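Dining room feels like a hallway, what would you do?
Asked in Home & Garden, Trerkley Community Help
23 May 2024

So we moved into our place in Trerkley in March and I love pretty much all of it except the dining room, which is long and skinny with a door way down at the far end. It feels like you should be walking through it to get somewhere better. We have a table for six and I keep sliding it back and forth and hating it. The house is old (1879, according to the deed) and the ceiling is a normal height, so I can't blame that. I have $1000 to spend, total, and I'd love to keep some of it. Paint? Rug? Knock something down? My husband votes for leaving it alone.

golierstreetgal

Please don't knock anything down!! Ours was the same shape and what fixed it was splitting it up. Table toward one end, then a little reading corner at the other with a chair and a lamp, so it's two small rooms that happen to share a floor. I got a wool rug at Caron for $485, which hurt, but it runs wider than the table on both sides and the chairs don't catch on it anymore. Measure with the chairs pulled OUT, I made that mistake the first time and had to haul the thing back.
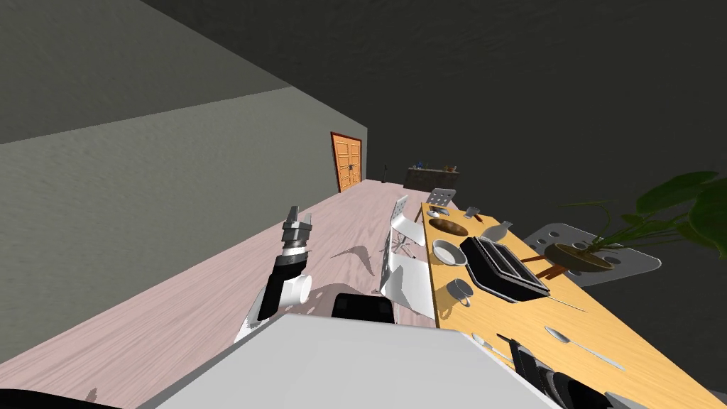
piturley_pam

Color is your friend in a long room. Gray-green on the wall and a bright orange door at the far end, and your eye goes straight to the door and the whole length feels shorter. I'd go easy on a dark ceiling though. It can be cozy at dinner and gloomy at breakfast, so try a sample patch up there and live with it for 10 days before you commit. A low cabinet near the end wall helps too, and you can stick the napkins in it.

oldhouse_ned

paint is cheap, start there. also check for lead before you sand anything in a house that age. Is the door original? If it is I wouldn't paint it, just clean it up and oil the hinges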